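Pledia Help Desk
Ticket: Lellum dishwasher, cups coming out wet and with a gritty film
Opened: January 2020
Category: Dishwashers / Wash results
Status: Closed

Message from customer

Hello there, and thank you in advance to whoever picks this up. I did look through the help pages before writing and I have read the manual from front to back, including the parts about installation that don't concern me at all, so please don't think I came straight to you.

We have a Lellum dishwasher in the shared kitchen at Lillholm, where I look after the day-to-day running of things (supplies, keys, the boiler when it sulks, and so on). It has been a very good machine. Until lately I could fill it in the evening, press the button on my way out, and come in to clean dry dishes in the morning.

Now the upper rack is the trouble. Plates in the bottom come out fine. Up top, the cups have a gritty film on the inside, the kind you can feel with a fingertip, and there is a puddle sitting in the base of each one. The little ring underneath holds water too, so when I turn them over I get it all down my sleeve. Glasses are cloudy. The silverware is fine, oddly enough.

What I have tried so far: I cleaned the filter, which I will admit was not pretty. I ran the machine empty with a cup of white vinegar on the top rack. I moved from powder to the Wumbei tablets, thinking the powder had gone damp in the cupboard, as it had set into one solid lump. None of that made much difference. The vinegar run made the inside of the door look lovely, though.

No error lights are showing, and the sound is the same as ever as far as I can tell, although I'm usually out of the door by then.

Reply from Pledia support

Hello, and thank you for such a thorough message. You have saved us both a good deal of back and forth. I'm sorry the machine is giving you extra work.

When the lower rack is clean and the upper one is gritty, the first place I like to look is the upper spray arm. Food and scale collect in the small holes, the water comes out weakly, and whatever was loosened from the plates below settles in the cups and stays there. The filter being dirty for a while makes this more likely, because bits get past it and travel up the pipe.

Could you please try the following, in this order?

Pull the upper rack all the way out and spin the arm by hand. It should turn freely and keep going for a moment after you let go.

Unscrew the arm (the nut in the middle turns clockwise to loosen, which catches everybody out) and hold it up to a window. Clear any blocked holes with a toothpick. Please don't use a metal pin, as it can widen them.

Rinse the arm through under the faucet from the wide end and shake it. If you hear rattling, keep rinsing.

Check the rinse aid. The dial inside the door goes up to 4, and machines usually leave us set low.

Then run a normal wash and let me know how the cups look. A note about how you load and put away the upper rack would be useful as well, since you have a lot of people using it.

Message from customer

Well, you were right about the rattling! I had 3 of the holes completely blocked, one with what I am fairly sure was a lemon seed, and something was sliding up and down inside the arm like a rain stick. I rinsed and shook and rinsed again until my wrists complained. I also went the wrong way with the nut, even though you had warned me in plain English, and had a little fight with it before I reread your message.

The rinse aid compartment was bone dry. I don't think anybody had filled it since the machine went in. I filled it and set the dial to 3, which seemed a polite place to begin.

I ran a normal wash that evening. The grit is gone! I ran my finger around every cup in the place and they were smooth. The glasses are better but still a touch cloudy. The water in the bases is less, too, but it hasn't gone away, and when I open the cupboard later in the day there is a stale, closed-up smell that I can't put my finger on. I have wiped out the cupboard and it comes back.

You asked how we put things away. Our cupboard is small and Lillholm has collected an awful lot of cups over the years, so they go inside one another, whatever fits.
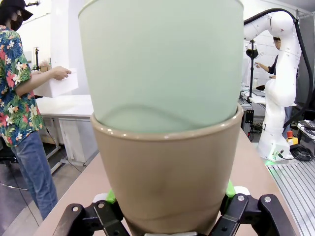 The upper rack gets filled by whoever happens to be standing there, and I have found bowls lying flat over the cups more than once, so I can see that needs a word from me. People are kind about doing their share and I don't want to hang up a stern notice. As for the cupboard, I do wonder now about the stacking. When you have the mint-green cup sitting down inside the taupe one like that, with most of it sticking up over the rim, there can't be much air getting to the bottom of the taupe one. If it goes in with even a spoonful of water left, I suppose it just stays there until somebody wants coffee. Would that account for the smell, or am I looking for something easy to blame?

I should add that the Wumbei tablets come in a wrapper which is meant to dissolve, and I find a scrap of it stuck in the dispenser now and then. I don't know if that matters.

Reply from Pledia support

What a good result, and thank you for telling me about the lemon seed, which has cheered up my afternoon.

I think you are on the right track with the stacking. The outer cup can't dry once another one is sitting in it, and in a closed cupboard the damp has nowhere to go. It isn't a fault in the machine, but there are a couple of things that will help it along.

Please turn the rinse aid dial up one more step. It makes the water slide off in a sheet, and it should take care of the rest of the cloudiness too.

When the wash ends, open the door a hand's width and leave it for a while before anybody unloads. Cups with a deep ring underneath do best with a quick shake or a pass with a towel. If the rack allows it, lean them a little instead of standing them dead level.

Please empty the lower rack first, then the upper. That way the water from the cup bases doesn't rain down on the dry plates.

For the cupboard, you could stand the cups singly for a few days and see whether the smell clears. If space is tight, a shelf riser gives you a second level without any stacking.

About the wrapper: a scrap in the dispenser usually means the tablet went in with wet fingers, or that something tall in the lower rack was stopping the flap from opening fully. Check for a cutting board or a tray near the front.

Message from customer

Sorry for the gap, we had the painters in and the kitchen was under sheets.

It was the tray. It is a big old baking tray and it was leaning right against the flap. It now goes at the back and I have had no more scraps.

The dial is all the way up and the glasses are clear enough that somebody asked me if they were new. I put 2 shelf risers in the cupboard, and a box of the chipped and unloved cups has gone down to the basement until I can find a home for them. The rest stand on their own. The smell went after a few days, and I left the cupboard door open overnight to help it.

I did write a notice in the end, a friendly one, with "bowls on the side, please" and a line about opening the door when the light goes off. It is mostly being followed.

One last question before you close this. How often should I take the spray arm off? I'd rather do it on a schedule than wait for grit.

Reply from Pledia support

I'm so pleased to hear all of this. For a shared kitchen I'd rinse the filter weekly and take the upper arm off every 3 months. If you do it next in February, while the nut is still fresh in your memory, you can count on from there. Top up the rinse aid when the little window on the Lellum door goes pale.

I'll mark the ticket as closed now. If the grit comes back, just reply to this message and it will open again with all your notes attached.

Message from customer

February it is, I've put it on the wall calendar with "CLOCKWISE" underneath in capitals. Thank you for your patience with me.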